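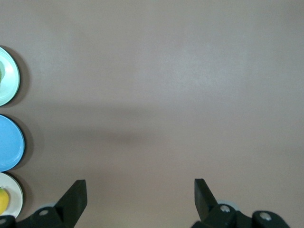
Table service begins with the question of where the plates wait before anyone sits down, and the textbook answer is "somewhere sensible," which has kept textbook authors employed for years. In this course we stage along one side. Plates go in a line at the edge of the table and the working area stays clear until you need it. A mint-white plate with a thin green rim, then a sky-blue one, then a white one, all down the left, gives you a whole stretch of tabletop to lay out in. The gap between the first two is narrow and the lower two sit closer still. For staging, that is acceptable. For a finished setting I will take points off, and I will enjoy it a little.

Home | Syllabus | Handouts | Lab Times | Contact

Dining Room Practice, Handout 5: Staging, Spacing and the Mixed Table
Instructor: Archana Pant
Last updated: 5/25/18

1. Staging and setting

Staging is where the plate waits. Setting is where the guest meets it. Students confuse the two every term and end up nudging plates around while people are trying to sit. Decide on your staging edge first, tell your partner which edge it is, and then leave it alone. If you are left-handed you may stage on the right. You may not stage in the middle.

Stacks are for cupboards and for carrying. Once the plates reach the table, spread them out in a single line so that you can see each rim and catch chips before a guest does.

2. Spacing

Pagano's rule, which you will find in the reader, is a hand's width between neighboring plates. Whose hand, Pagano does not say. Niretti prefers to measure from center to center, and this works beautifully as long as all your plates are the same size and you own a tape measure. In lab we use 23 inches per guest, center to center, and adjust when the chairs disagree.

Check the line from the end of the table, at plate height. You will feel silly crouching there – do it anyway.

3. The mixed table

Matching sets are easy and we spent two weeks on them. Most households, and a growing number of restaurants, do not have one. The Gakovholm dining room reportedly began with some 300 plates from estate sales, and the reader devotes a long and rather breathless chapter to it.

Three things to look at when the plates don't match: rim, color, and what is already on them. A plain plate next to a rimmed one needs no help. Two strong colors side by side want a pale plate between them. Food counts as color too, so a bit of green fruit on a green-rimmed plate is already a decision, whether or not you meant to make one.

4. For next time

Read Ciltov, chapter on linens (skip the poem). Bring one plate from home that you would be embarrassed to serve on. We will be serving on it.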